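Sep 14, 2018. Notes on stripping an old Dell desktop for parts. Thread.

1/ Tower goes on its side, panel off. Power cord out first, then hold the power button for 20 seconds. I put mine on a slatted metal bench, which keeps small screws from rolling far but will swallow them if they land in a gap.

2/ Layout is ordinary. Board in the middle, power supply along the bottom, drive cage on the right. Each drive gets a data cable and a power lead. Pull both by the plug.

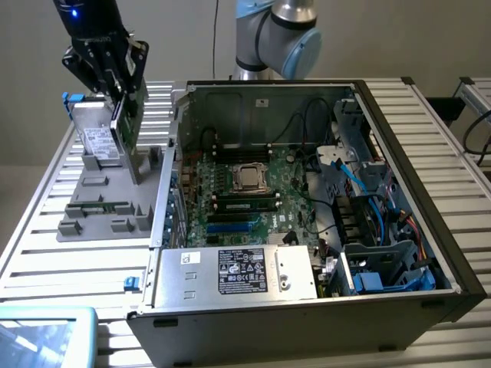

Hard drive out, Dell board and power supply still in the case.

3/ Drives go in the tray as soon as they leave the cage. Stacking them on the bench is how labels get scratched. Stamatia Stamatopoulos at Bilgin sent back 11 in July for unreadable serials.

4/ Memory next. Open the clips at the ends of the slot and lift straight up. Hold the module by its edges and bag it.

5/ The processor on this board sits in a metal retention frame. Release the lever before lifting anything. Chip up by the edges, straight into a clamshell. 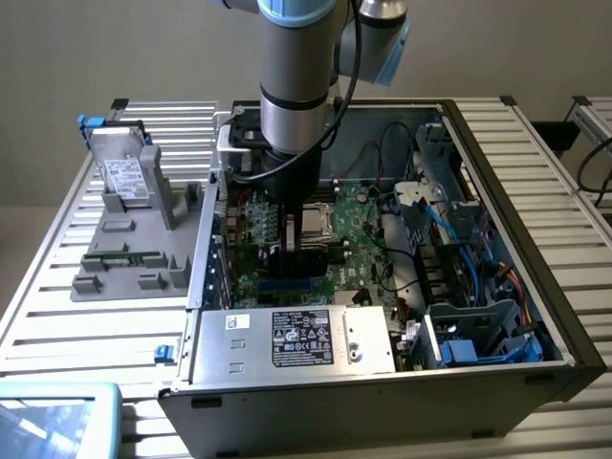

6/ Leave the power supply for last. It's the heaviest part in there and it steadies the case while you work on the board. Don't open the unit itself. The capacitors can hold a charge.

7/ Coin cell comes off the board before the board goes to scrap. Separate bin, tape over the terminals.

8/ Running total for the Brodberg lot is 582 towers, 200 of them with no drive fitted. Log those as empty at intake.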